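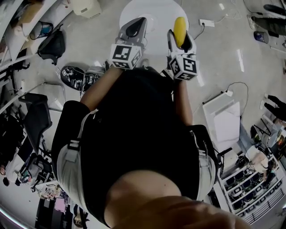 Larkell, 3. August 2021

Pressemitteilung

American Football: Larkell Rawats verlängern mit Quarterback Guoqing Meng und stellen Kader für die Vorbereitung vor

Die Larkell Rawats haben den Vertrag mit Quarterback Guoqing Meng vorzeitig um zwei Spielzeiten verlängert. Der Spielmacher hatte zum Ende der laufenden Saison eine Ausstiegsmöglichkeit, auf die er mit seiner Unterschrift verzichtet. Über die finanziellen Einzelheiten wurde Stillschweigen vereinbart.

Meng kam im Februar des vergangenen Jahres nach Larkell und übernahm nach der verletzungsbedingten Pause seines Vorgängers die Position des Stammspielers. Zuvor hatte er zwei Jahre lang dem Trainingskader eines Ligakonkurrenten angehört, ohne in einem Pflichtspiel eingesetzt zu werden.

»Guoqing Meng hat sich seinen Platz über die tägliche Arbeit im Training verdient«, erklärt Cheftrainerin Tegwen Lougher. »Er kennt unser Angriffssystem inzwischen in allen Einzelheiten und gibt es an die jüngeren Spieler weiter. Für die Planung der kommenden Jahre ist diese Verlängerung von großer Bedeutung.«

»Ich habe lange auf einen Verein gewartet, der mir Spielzeit gibt«, so Meng. »Andere Angebote lagen vor. Meine Familie und ich haben uns hier aber gut eingelebt, und sportlich haben wir in Larkell noch einiges vor.«

Zugleich gibt der Verein den vorläufigen Kader bekannt. Zum Auftakt der Vorbereitung stehen 59 Spieler unter Vertrag, darunter mehrere Zugänge aus der eigenen Jugend. Bis zum ersten Pflichtspiel wird der Kader auf 47 Spieler verkleinert. Spieler, die nicht berücksichtigt werden, erhalten die Möglichkeit, weiterhin am Mannschaftstraining teilzunehmen und im Verlauf der Saison nachzurücken.

Das Trainingslager findet wie im Vorjahr auf der Sportanlage Nalar statt. Der Rasenplatz wurde in der Sommerpause erneuert, die Linien für den Spielbetrieb sind inzwischen aufgebracht. Die Einheiten am Vormittag sind öffentlich – der Zugang erfolgt ausschließlich über das Nordtor. Am Nachmittag trainiert die Mannschaft unter Ausschluss der Öffentlichkeit.

Den Abschluss der Vorbereitung bildet ein Testspiel gegen die Zenano Falken. Karten sind an der Geschäftsstelle und an der Tageskasse erhältlich, Inhaber einer Dauerkarte haben freien Eintritt. Für Medienvertreter stehen 40 Arbeitsplätze auf der Haupttribüne zur Verfügung. Akkreditierungswünsche sind schriftlich an die Pressestelle der Larkell Rawats zu richten, telefonische Anmeldungen können nicht berücksichtigt werden.

Abdruck honorarfrei, Belegexemplar erbeten.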